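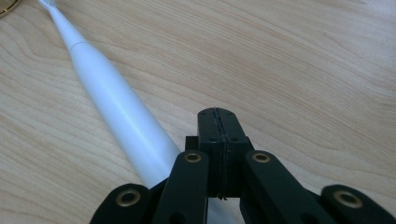 Tumeo hand-held gripper over an electric toothbrush on a wooden tabletop. Brass bushings in the linkage arms.

Tumeo Hand-Held Gripper, with the Joltetti Good Practice Pack

Sold as a kit or ready built. Ships from our workshop in May.

Hi, and thanks for stopping by the Tumeo page! I design and build these myself, and I also wrote the Good Practice Pack that goes in the box, so if you find a spelling mistake in it you know who to blame. People mostly write to me about the hardware (how wide does it open, can I get it in another colour) but the bit I'm proudest of is the pack, so I'm going to go on about that for a while. Specs are further down if that's all you came for.

What's in the box

One Tumeo gripper in matte black, your choice of kit or built
Spare brass bushings and a bag of screws
Biltier carry case
Good Practice Pack: the rule card, the log book, a sheet of object stickers
Hex key (please don't lose it, I've lost three)

Why there's a rule card

I used to record with no rules at all. I had 424 clips of household stuff being picked up and moved, and when I went back to sort them I couldn't tell which ones had been done with a stiff linkage, which had a bushing working loose, or whether the toothbrush had started in the same spot twice. I threw out most of a winter's work. So now there's a card, it's laminated, and it lives on the table while you record.

The rules on it are pretty plain:

Check the pivots before you start. Open and close the gripper by hand and feel for grit or slop. If one arm moves more freely than its partner, stop and sort it out first.

One target object per run. If you're doing the toothbrush, you're doing the toothbrush. Anything else that has to stay on the table gets written in the log as a bystander, even something tiny.

Change the starting angle between runs. Diagonal, straight on, handle toward you, handle away. It's very easy to put a thing down the same way every time without noticing, and then your robot only ever learns that one way. I still catch myself at it.

Come in slowly and keep your free hand out of it. If you nudge the object with your fingers, mark the run as assisted. Don't delete it, just mark it.

Keep the misses. A dropped object is a perfectly good record as long as the log says so.

Nothing personal on the table. No mail, no prescriptions, no phone with the screen lit. If you're recording in somebody else's home, ask first and get it in writing. There's a form at the back of the log book you can photocopy.

Anything that's going back into someone's mouth gets a wash afterwards, or better yet buy one just for recording. Mine cost less than lunch.

Take a break every 60 minutes. Your wrist will tell you before the clock does, but the clock is the rule.

The log book

It has room for 1,024 runs, one line each. Date, object, starting angle, result, and a column for anything odd. I know, paper! You can type it all up later and plenty of people do, but pencil and paper on the table gets filled in, and the app I tried before that didn't.

Specs

Weight: 440 g built, without your camera
Body: printed, matte black
Pivots: brass bushings
Mount: fits the Paul wrist bracket (sold separately)
Case: Biltier, hard shell

A few things people ask

Does the pack meet a formal standard? No, and I won't pretend it does. It's good practice for recording by hand. If your lab or workplace has its own safety rules for robots, those come first and the card goes underneath them.

Will I see print lines? Yep, you'll see some on the parts. I don't sand them, and please don't sand near the pivots yourself.

Can I oil the bushings? A tiny drop, wiped off. Too much and it ends up on the handle of whatever you're picking up.

Can I buy the pack without the gripper? You can, pick "pack only" at the checkout. The rules work fine with other hand-held grippers, though the pivot check page is drawn for the Tumeo.

Orders and returns

Kits take me a few days, built ones roughly twice that. If a part shows up cracked, send me a photo through the Joltetti contact form and I'll print you a new one at no charge. Opened kits can come back as long as nothing's been glued.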